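Inside the Malow Open House: Game Day Clothes, Made to Order

Category: Style & Sports

November 23, 2024

Malow opened its workshop to visitors before the home game, and I spent the morning there. The company makes custom game day jackets and dresses, mostly for players' families and coaches' wives. Some 700 people had signed up, so we went through in small groups.

Catarina Frade, the head designer, led mine. She started in the fabric room, where the team colors are kept on long shelves by school. Matching an official color is the slow part of the job, she told us. A red that is right in daylight can go orange under stadium lights, so every sample gets checked in both.

Next came the cutting tables and the sewing floor. Most jackets take three days from pattern to final fitting. Fringe adds another day – it is sewn on by hand. Samples are washed before any design is approved, and a few are rejected for bleeding onto white trim.

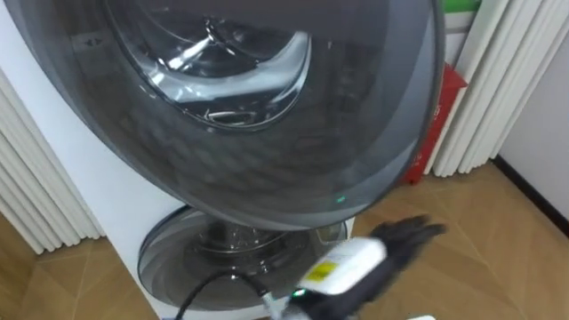
Frade played college volleyball before she went into clothing, and she still thinks about how people move at a game. Sleeves are cut so you can raise both arms. Pockets have to hold a phone and a ticket. She showed us an early version of the Dinura jacket, which had neither, and the one sold now.

The last stop was the showroom. Boots by Doležal were on display beside the dresses, and a rack of plainer sweatshirts started at $100. I tried on a Dinura in navy. It was warm and a little stiff in the shoulders.

Orders for next fall open in March. Parking was tight, and the line for coffee was long, so go early if they hold another one.

Tags: game day style, college football, made to order

12 shares | 2 comments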